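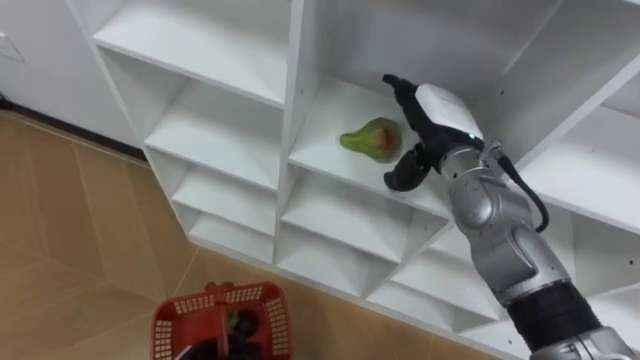 Leltholm open cube shelving, white

Share 4 | Comments 2

The Leltholm is a grid of square compartments made from thin white panels, and the maker calls it storage "for every room in the house." We'd be a little more careful than that. It is a decent open shelf for light things. Whether it is furniture for life, as the box claims, we have our doubts.

Start with the peg holes. Small round ones run along the inner side walls of several compartments, so you can add a shelf and split a cube in half. Fine, but extra shelves are sold separately under part number 847, and the pegs come in a bag that is very easy to throw out with the cardboard. Once a shelf is in, moving it means emptying the cube first. Most people set it once and leave it.

White shows everything. A single piece of fruit looks lovely on it, a stack of mail looks like a stack of mail, and a ripe pear will leave a mark if you forget it for a week. Wipe with a damp cloth. The leaflet also suggests a branded cleaning spray, and we have yet to see what it does that water doesn't.

The maker's "tool-free assembly in minutes" is generous. Allow an evening and a second pair of hands, and fix the unit to the wall before you load it. The wall bracket is in the box. The screws for your wall are not.

We stock the Leltholm next to the Jorkonen, a heavier unit at a higher price. For rows of hardback books we would point you to the Jorkonen – the Leltholm is better with baskets, folded towels, kitchen odds and ends, or pantry overflow.

Item no. 947. White only. Doors and drawers are not available for this range, whatever the old catalog says. Next delivery expected in October.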